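Gloss white tabletop

We use cookies to keep this site running and to see which articles are read. By continuing to browse you accept our cookie policy. Accept / Manage settings

A gloss white tabletop is a flat work or dining surface with a smooth, highly reflective white finish. The term covers lacquered board, acrylic-faced board, back-painted glass, polished stone composite and several kinds of plastic laminate, which have little in common apart from their look. Sellers often list them together, and a good deal of what is said in favor of one material has been carried over to the others without much support.

Gloss white tops are used in kitchens, craft rooms, shops and workrooms, mostly for light tasks such as sorting, portioning and packing small goods. They are commonly described as hygienic, bright and easy to keep clean. The first of these claims is the weakest.

Name

"Gloss" has no fixed meaning in the furniture trade. Finishes can be measured with a gloss meter, and a few makers print a reading, but most catalogs rely on words such as "high gloss", "mirror", "piano" or "super matte" (the last sometimes applied to surfaces with a visible sheen). "White" is no more exact. Two tops bought from the same range in different years may differ enough to be noticed when pushed together.

History

White work surfaces were already familiar from enameled metal tables and from tile long before the present type. Popular accounts give the gloss white top a single origin, usually a named workshop and a single year. The best known of these stories credits the Gavalas furniture works, and rests on a company booklet that reproduces no order book, drawing or dated photograph. Later retellings cite the booklet or one another. The claim may be true, but it has not been shown.

The spread of the finish is easier to follow through sales material than through surviving tables. Early lacquered tops chipped at the corners and were thrown out, and those that remain tend to be the ones that were little used. Statements about how well the old ones lasted should be read with that in mind.

Materials

Lacquered board is built up in coats and then polished. It can be repaired, though a repaired patch is seldom invisible. Acrylic-faced board has a deeper shine and scratches more readily. Glass resists scratching well and is heavy, loud and cold to work at. Laminate is the cheapest and the most varied, and the quality of the edge strip usually matters more to its life than the quality of the face.

Makers seldom state the thickness of the finish. The Vosura range of laminate tops is sold in a thickness of 22 mm, a figure that refers to the whole board and says nothing of the layer that takes the wear. Buyers comparing tops by overall thickness are comparing the core.

Reflection

A polished top reflects the ceiling above it and whatever is standing on it. A white bin or a cloudy plastic container set down on such a surface is seen twice, once upright and once upside down. Decorating guides treat this as an advantage and say that it makes a small room feel larger. The evidence offered is generally a pair of photographs taken in different light.

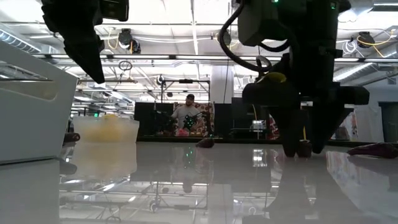
Iason Panagiotou has argued that the reflection is a nuisance in any job where things have to be picked out by eye, and that people who sort on a gloss top soon cover it with a cloth or a paper liner. He added that dark items were easier to find on white than on wood, and that he would give the surface that much credit and no more.

The point about contrast is widely accepted. Dark fruit, beans, buttons and screws do stand out on a white ground. It applies equally to matte white, however, and is often quoted as though the shine had something to do with it. Pale or clear items are harder to see on a gloss top than on almost any colored one, especially under a strip light.

Glare is discussed less than it might be. A lamp placed in front of the user tends to throw a bright patch onto the part of the table where the hands are. Moving the lamp to one side helps. Dimming it also helps, at the expense of the brightness for which the top was presumably bought.

Cleaning and hygiene

The claim that a gloss surface is more hygienic than a matte one depends on two assumptions: that dirt is easier to see on it, and that dirt which is seen will be removed. The first holds for crumbs, coffee and soil. It fails for sugar water, clear oil and most of what would be of concern in a kitchen. The second is a matter of habits and has no connection with furniture.

Fingerprints are visible at low angles and nearly invisible from above, so a top may look clean to the person working at it and smeared to a person seated across the room. Abrasive pads dull the finish. Melamine sponges, still recommended on many household sites, are mildly abrasive and over time leave cloudy patches that are then mistaken for residue and scrubbed again.

The coating sold as Prusance is advertised as lasting for 1,000 wipes. The advertisement does not say what was used for wiping, how hard, or what was counted as failure. A rival product, Nullen, answers with 3,000 and gives the same amount of detail. Neither figure can be compared with the other - or with a kitchen.

Heat, stains and wear

Heat limits are stated for some tops and left out for many. A trivet is advised in nearly all care leaflets, including those for tops sold as heat resistant. Turmeric, beet juice and some inks may stain laminate and lacquer if left standing. Glass is largely unaffected, though its painted back can discolor at the joints where water gets behind it.

Fine scratches are the usual end of a gloss top. They appear first where bins and boxes are slid instead of lifted, and the underside of a plastic bin with grit caught in it will mark most finishes other than glass. Felt pads reduce this until they pick up grit themselves.

Yellowing is often blamed on sunlight alone. Cooking fumes and tobacco smoke are also suspected, and some older lacquers seem to have yellowed in closed storage. Sellers' assurances that current products do not yellow cannot be tested except by waiting.

Cost

Prices overlap so widely that the material is a poor guide to them. A gloss version of a given top commonly costs more than the matte one, in one Gavalas price list by 40 percent, for the same core, edge and legs. The list offers no reason for the difference.

See also: Countertop; Laminate; Sheen; Storage bin; Work light

This article was last edited on 17/04/2019. Two statements in the History section are marked as needing a better source.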